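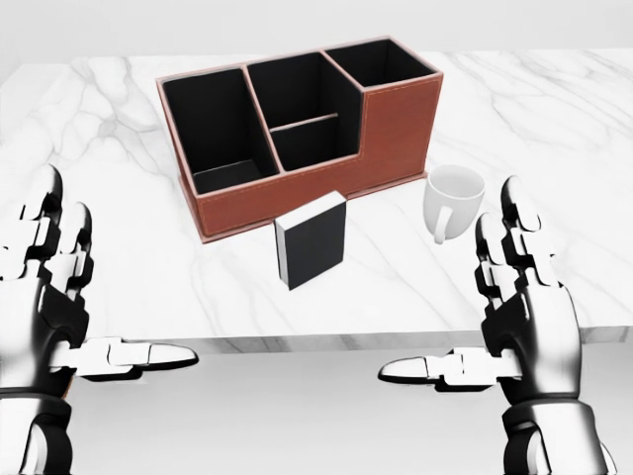
Image: Tratia

Stone bench notebook, November 29, 2025
Job 1038, stained marble offcuts

Back on the poultices. I know I said I was done with these after the coffee ring mess, but the olive oil piece has been glaring at me from the rack and I finally gave in.

So, where I left it: one offcut with oil, one with black tea, one with the rust mark from that horrible paint can lid. All the same white stone with gray veining, all honed, none of them sealed before I ruined them. The oil had been sitting for 14 days by the time I got going, which is meaner than most kitchens would be, but people do call us about stains they've been ignoring since the holidays, so I think it's fair.

Oil first. Baking soda and acetone mixed to a peanut butter kind of paste, spread well past the edge of the stain, plastic wrap over it, tape all the way around, and a few pinholes in the plastic. I left it overnight and then took the plastic off so it could dry out fully. It came up in big crusty flakes (very satisfying) and the spot was lighter but still there. Put on a second round. After that one I can only find it if I tip the piece toward the window and already know where to look. Calling that a pass, with a third round if I have acetone left over.

Tea was the easy one! Hydrogen peroxide and the Shboul white clay, one round, gone. I did get a faint pale halo where the clay sat thickest. I can't decide if that's real or if the rest of the slab is just grubby. Need to wash the whole face and look again before I write anything down as a result.

Rust, ugh. Didn't move with peroxide, which I expected, and I'm not going near the acid rust removers on marble because they'll eat the polish right off. Ordered the pH-neutral iron stuff. Parking it till then.

Humidity in the room was 71 percent this morning, way up from last week, and the clay is taking forever to dry. If you're picking this up from me, please don't peel anything early just because it looks dry on top. Poke the middle. If it's dark, leave it be. I pulled one too soon in January and the stain just settled back in as a bigger, fuzzier stain, and I had to start over.
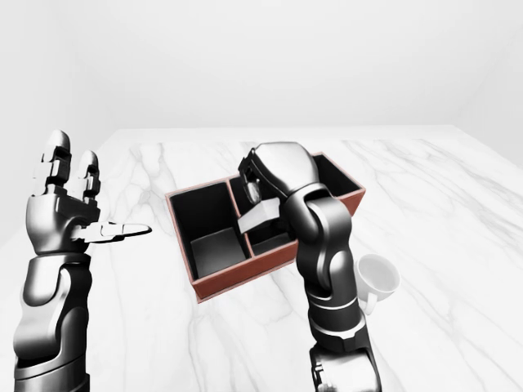

Sealer

Tried the Zekberg penetrating sealer on the clean control piece, 2 coats, wiped off after each one as the can says. The smell is pretty strong, so open the side door. Water drops sit up nicely now. Lemon juice still etched it, of course, in no time at all. I want to put that in big letters on the customer sheet, because every single person hears "sealed" and thinks they can cut limes on it. Sealer slows down stains. Etching is the acid going at the stone itself, and the sealer doesn't change that a bit.

Haze on one corner where I let the second coat sit too long (phone rang). Buffed it with a rag dampened with more sealer and it mostly came away.

Etch marks

Did the lemon spots by hand with tin oxide powder and a wet felt pad. Worked on the polished scrap. On the honed pieces it made a shiny patch, so now I have the opposite problem. Fine wet sandpaper to knock it back, I guess? Would love to hear from whoever did the bathroom vanity, if you wrote down what grit you finished on.

To do: wash the tea piece, third round on the oil, label the jars properly this time, get more plastic wrap and painter's tape.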